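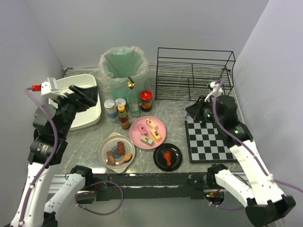
Bench 2, both arms over the clear-up layout. Plates, bottles, bin, rack, basin.

Progress report, Junside kitchens, to the Zaltoris fund. July. Written between shifts so please excuse the state of it.

Where we are. The arms are on the evening clear-up layout, bottles and jars first, plates after. 61 items on the list now. Target was 500 practice runs by the end of the month and we passed it. Dastimix did the fitting, no complaints, though the invoice is still not agreed (see separate email).

Bottles. Glass is what the staff worried about most - a dropped one means the whole bench stops while someone sweeps. Grip setting lowered twice. The oil bottle with the gold top is the awkward one, tall and square at the neck. Sauce bottles easier.

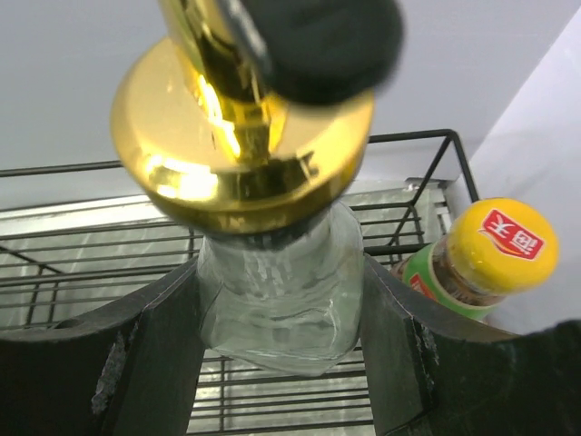 Roxana Voicu wrote in the shift book that she'd sooner rack the glass herself and leave the arms the tins, at least until people stop flinching at the noise. Three others signed under it. We have agreed to this for the late shift, to be looked at again next month.

What changes for people. Late shift was two on clear-up, now one, the other moved to prep. No hours lost. The one left says the standing is easier but it's lonely, and breaks are harder to take becuase somebody has to be near the stop button. Govindasamy are covering the training, 14 staff done so far, night cleaners not yet. They need a slot before midnight, we havent found one.

Basin and tins. Agreed rule is the basin gets emptied by hand before the arms start. Written on the wall now.
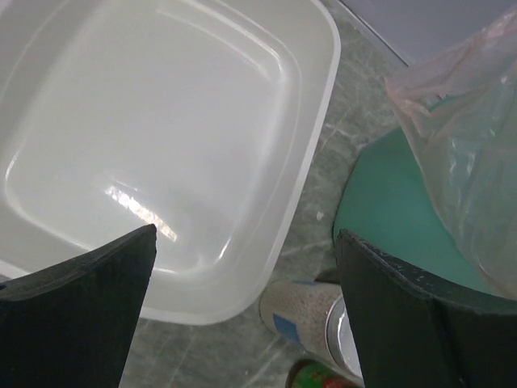

White basin, empty. Speckled can beside it, between the fingers.

Bin. Liner changes stay a hand job, the arms can't do the fold over the rim and we've stopped asking. Staff want the bin kept at the back, out of the walkway. Fine by us - layout changed on the drawing.
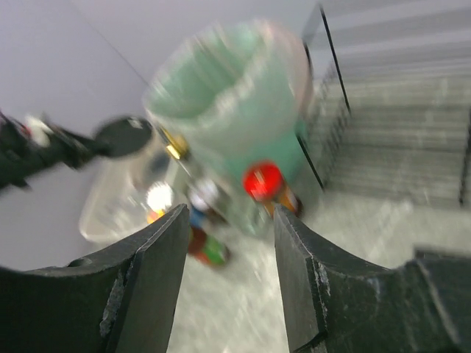 Gripper facing the lined bin, red-capped bottle in front of it.

Still to do: night cleaner training, second stop button at the prep end, spare gripper fingers (ours are scuffed). Spend sheet to follow once Dastimix confirm there figure.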